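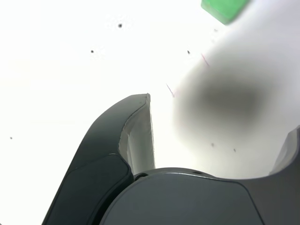

A day at the Romness mill open day

We had been meaning to go to the open day at Romness for years, and every August something got in the way: a wedding, a burst pipe, one summer when we simply forgot until the evening before and had already promised the car to my sister. This time I wrote it on the kitchen wall in pencil (the calendar having proved no use) and we set off straight after breakfast with sandwiches, two flasks and the big umbrella, which stayed in the boot all day.

For anyone who doesn't know it, Romness is a small woollen mill at the bottom of a very steep lane, with the river on one side and a row of weavers' cottages on the other. They still wash, card, spin and weave under the one roof. Most of the year you can only visit the shop, which is nice enough, but on the open day they unlock the whole building and the people who work there stand beside their own bit of it and tell you what they do. It costs 3 pounds to get in and children go free.

Parking is in the field above the lane. The walk down is lovely and the walk back up is not, so if your knees are anything like mine, ask at the gate for the minibus. I was too proud in the morning and very glad of it in the afternoon.

We began in the wool store, since that is where the queue took us. I could have stayed there all day for the smell alone, which is sheep and string and something a bit like warm biscuits. The fleeces come in big sacks, stacked nearly up to the beams, and a woman with forearms like a baker's was pulling handfuls out and passing them round. She had us close our eyes and guess which was the hill sheep and which the lowland. I got it wrong. My husband got it right and mentioned it several times before lunch.

On a separate shelf, in smaller bags, was the alpaca. This was news to me. Romness has been buying it for a few years through a firm called Yupanqui, and they use it for scarves and for a light sort of blanket they call the Prudero, after the cloth pattern it is based on. Alpaca has hardly any grease in it, so it goes through a gentler wash than the sheep's wool, and the spinners told us it is slippery stuff and wants a slower machine. I put my hand in the bag up to the wrist and didn't especially want to take it out again!

The washing shed was closed to visitors apart from a roped-off corner by the door, the floor being what it is, but you could see down the length of the tanks and feel the damp coming off them. They soften the water with something or other. I did ask, and I was told, and it has gone clean out of my head. What I do remember is that the water used to come directly from the river, and in a dry summer the mill would have to stop washing and everybody would be sent off to help with the hay.

Then up the stone stairs to carding, which is the part the children liked best. The wool goes in at one end as a dirty-looking cloud and is combed between great rollers covered in tiny wire teeth until it comes off the far side as a sort of mist, so thin you can see your hand through it. They let each child have a piece to keep. There was a boy in front of us who put his on his chin for a beard and wore it for the rest of the tour, including through the café.

Spinning is on the same floor and is a good deal noisier. They hand out ear plugs in a little paper packet, and I would take them. The old frame walks out across the floor on rails and walks back again, drawing out the yarn as it goes, and there is something very restful about it once you stop worrying about your toes. The man minding it did so in carpet slippers. He said he had worn out more pairs of slippers than boots.

The weaving shed was what we had come for. I wove a bit myself, years ago, on a table loom that took up the whole spare bed, so I'm afraid I asked a great many questions and held up the people behind. The loom they were running had 600 threads across it, each one tied in by hand to the tail of the last warp, and the weaver showed us the knot. She can do it without looking. She slowed it right down for me to try, and I managed one in the time it would have taken her to do a row of them. The cloth coming off was a grey and heather check with a thin yellow line in it, for blankets, and it looked almost cardboardy. All the softness comes later, in the finishing, when it is washed again and brushed up with a roller.

They had laid out a few of the old pattern books on a table by the window, with a pair of cotton gloves for turning the pages. Each pattern has a number and a snip of the cloth glued beside it. I found number 621, a brown and cream dogtooth, and would swear it is the very same as my grandmother's winter coat. The lady looking after the books thought it quite likely, as a lot of it was sold in the market towns round here. I wish I had the coat still. It went to a jumble sale with a perfectly good hat.

Lunch was in the old dye house. We had our sandwiches, but the soup looked so good that we had that as well (leek and potato, with a proper crusty roll), and then a slice of gingerbread between us. Do get there before half past twelve if you want a seat indoors. The benches by the river are pleasant, though there are wasps.

In the afternoon there were stalls in the yard. A basket maker, a honey man, the Bidbridge spinners' group with their wheels set out in a ring, all talking and none of them dropping a stitch or whatever the spinning word for that is. They meet every month in Bidbridge in the room over the library and seem a friendly lot. I came away with a leaflet and a hand spindle, and have so far made a length of something resembling hairy string.

The shop was very crowded by three o'clock. The seconds are kept in baskets at the back and are worth a rummage. I bought a blanket end in the heather check, just big enough for the arm of the chair, and he bought socks.

There are toilets by the dye house and another by the gate. Dogs are welcome in the yard on a lead but can't go inside the mill. The upper floors are stairs only, though there is a ramp to the weaving shed from the river side if you ask at the desk. The gate opens at ten and the last tour goes down at half past three.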